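Plurkeo brush-rack set, README
Fletham robotics club, wrist camera recordings
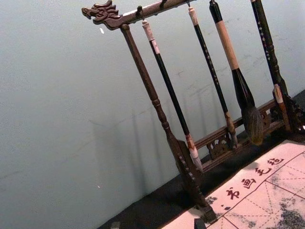 Otard

Read this before you pull the data. Last edited January, late, so sorry for the mess.

What it is

Student project, arm picks a calligraphy brush off a rack, carries it over to the felt mat, sets it down. Second half of the set is the reverse, mat back to rack, hook through the loop. The reverse is much harder. Most of us would rather not talk about the reverse.

713 episodes total. All teleoperated, no scripted motion anywhere. Wrist camera plus joint states plus gripper opening. No outside camera in this release. We had one on a tripod for the first week and it kept getting bumped so those files are dropped.

The rack

Dark wood, dragon head on the end of the top bar. Posts have little white inlaid dots, and there's pierced carving under the lower rail. Pretty, and a pain. The carving catches bristles if you come in low. Hooks hang off the underside of the top bar and they're small and dark, so against dark wood the detector loses them a lot. If you're training anything that needs the hook location, label by hand, don't trust our auto labels (see known problems).

Brushes

IDs used in the metadata:

b1 - slender, glossy black handle, cream-white cap with a loop, pale tip
b2 - thin black handle with small white flecks, cream cap, narrow pointed tip
b3 - the big one. tan grip, flared black collar, full dark bristle head

b3 swings. If you lift it fast it keeps swinging the whole way over and the policy learns to wait for it, you'll see long pauses in the b3 episodes. Those are real, operator was waiting. Don't trim them unless you know why you're trimming them.

b2 is the easiest to grasp and the easiest to lose sight of. Go figure.

The mat

Cream practice felt, 书画毛毡 printed along the top border, grid of big squares with dashed guide lines. Ink stains on one part. We use the grid squares as place targets, target square is in the episode file as row,col counting from the printed edge. Stains are left in on purpose, the square finder has to cope with them. It mostly does.

Mat was taped down from the second batch on. Before that it creeps.

Folder layout

/raw one folder per episode, frames + joints.csv + grip.csv
/clean same, resampled to a common clock
/meta episodes.csv, brushes.csv, splits.txt
/tools replay script, viewer, the conversion script nobody should need

Every episode folder has a note.txt. Usually blank. Sometimes the operator wrote something useful like "grabbed ferrule by mistake" so grep them before you throw out an episode for looking odd.

Episode fields

ep_id number, gaps are normal
brush b1 b2 b3
task pick_place or return
target row,col, blank for return
result ok, drop, miss, abort
op operator code, no names
batch 1 to 8

"miss" means the gripper closed on nothing. "drop" means it had the brush and lost it before the end. Early on people mixed these up, batch 1 was re-checked, batch 2 only partly.

Splits

Train and test are split by batch, never by episode. Please keep it that way. Neighboring episodes look almost the same and a random split will give you a lovely number that means nothing. Harawira team did a random split for the school showcase and had to redo the poster.

Validation is 10 percent of train, listed in splits.txt.

How to run

1. unpack into one folder, no spaces in the path (the viewer breaks)
2. run tools/check first, it looks for missing frames
3. run tools/replay with an ep_id to see one
4. conversion to your own format is your job

Replay on the actual arm: slow mode ONLY. Someone standing at the stop button, the whole time, not across the room. Check the rack is on its tape marks before you start, replay does no looking, it just plays the joints back. Rack off by a finger width and you hit the post.

Known problems

- camera is tilted on the wrist so the rack comes out diagonal in a lot of the footage. Calibration file has the rotation. Use it or don't, but be consistant.
- top bar often goes out of view when the arm is low, so the upper hooks just vanish. Not a dropped frame.
- shadows of the posts and brushes on the wall get picked up as extra brushes. Masking the wall helps.
- auto hook labels are bad for batch 3. Wrong hook, off by one.
- grip.csv and joints.csv drift apart in the longer episodes. Fixed in /clean, not in /raw.
- some frames have small gray or dark stuff along the table edge. Ignore, never a target.
- return task has way more drops than pick_place, so if you train on both together weight them or you'll get an arm that's great at letting go

What it's not good for

Actual writing. There is no ink in any of this, no strokes, the brush just gets laid down. We get asked every open evening. Also not good for general grasping, one rack, one mat, one wall. It won't carry over to your kitchen.

To do

- relabel hooks batch 3
- finish the batch 2 miss/drop check
- more b3 returns, we're short
- second rack, plain one, if the budget comes through
- write up the calibration steps properly instead of pointing people at the chat

Use and sharing

Free for class and club work. Put "Fletham robotics club, Plurkeo set" in your writeup. If you find a bad episode send the ep_id and what's wrong with it, a screenshot helps. Don't re-upload the raw folder, link to ours, we're still fixing things and old copies floating around cause trouble.

Changes

v3 batches 7 and 8 added, clean folder redone, splits changed so don't compare with v2 numbers
v2 return task added
v1 pick_place only, unpadded folder names, avoid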